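Open Day at the Wallton Law Clinic: A Morning of Drug Injury Law

I have wanted to see the inside of a mock jury room for years, so when the Wallton law clinic threw open its doors on Mon 18 March I was in line before the coffee was. The theme was drug and device injury cases, and the whole morning was built around a practice trial the students had been working on since December.

The case concerned a sleeping pill called Drastulus (made up by the clinic, with a very convincing package insert) and a plaintiff who said she was never warned about memory loss. Océane MacPherson, who runs the clinic, gave us the background in ten minutes flat. She explained failure to warn better than anything I have read. The company's duty usually runs to the prescribing doctor, so a lot of the fight is over what the doctor knew and whether a stronger label would have changed the prescription. I had always pictured these trials as being about the pill itself!

Then came the openings. The student for the plaintiff was nervous for a minute or so and then simply terrific - she put her notes down and talked to the jury as if they were sitting in her kitchen. The defense leaned hard on the label, page 34 in the exhibit binder, and I changed my mind twice before the break.

Visitors could sit in on deliberations, and this was my favorite part. Our group argued for 30 minutes over one sentence in the doctor's testimony. A retired pharmacist at our table kept pulling us back to the dates, quite rightly. We found for the plaintiff. The jury across the hall, with the same evidence, went the other way.

After lunch Nathalie Penner took a smaller group through the document room, where students learn to sort discovery. The practice set fills about 200 folders, and she had us hunt for the one memo that mattered. I didn't find it. She also talked about filing deadlines, and how the clock in some states starts only when a person could reasonably have connected the injury to the drug.

Parking is behind the building and fills up early. Bring a sweater for the jury rooms, and if you get the choice, ask for Room 2, which has the better chairs. I'm already signed up for the next one.

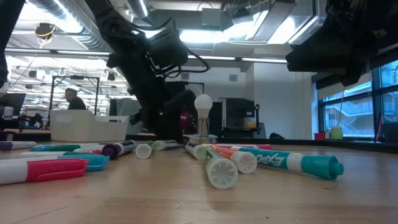

Small lamp with a frosted bulb, on the wooden tabletop.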